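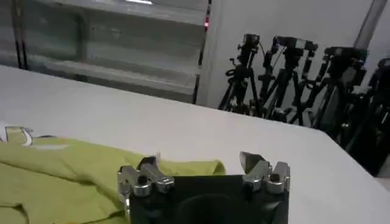
Green cloth on a white table

Speaker notes, Cosadden chapel talk. 25 min plus questions. May 3, 2021

Start w/o the mic, check the back row can hear. Thank Radka Golob for the keys and the old plans.

Opening — ask who has been inside. Usually a few hands. Most people drive past on the way to Windon and think it's a barn.

Dates. Foundation stone laid 1871, opened three years later. Builder was a local mason, no architect on record. Plans unsigned. Say that clearly, someone always asks.

Money. Cost 1,325 crowns, of which 400 came from a single gift. Donor asked to stay unnamed and the ledger keeps the promise. Rest was pew rents, small sums, lots of them. Read out two or three lines from the ledger, slowly.

The building. Plain rectangle, 48 feet long. Brick over fieldstone footing. Round-headed windows, five a side. Gallery on three sides, added later — see the joint in the floorboards by the stairs. Seats up to 284 with the gallery open, tho the fire people would not like it now.

Don't get stuck on the windows. Went over time last year becuase of the windows.

Ceiling. Painted boards, blue once. Nataša Petkov took scrapings behind the organ case and found three layers. Bottom one is the original. Her report is on the side table, one copy, please don't walk off with it.

The organ — came second hand from the church at Kos, 1902. Arrived by cart in August. Two ranks never worked. Skip if short.

Closing years. Last regular service 1958. Then grain store, then nothing. Roof slates went first on the north side. Zeltton parish took over the deeds in the 80s, letter is in the folder, read the second paragraph only.

What's left to do: north gutter, gallery stairs, the damp behind the pulpit. Lime plaster only, no cement, say it twice. The cement patch from the 60s did most of the damge.

Questions. Likely ones — is it haunted (no), can you marry there (not yet), where did the bell go (sold, buyer not recorded).

Remind them coats are by the side door. Lights off in the gallery before locking up.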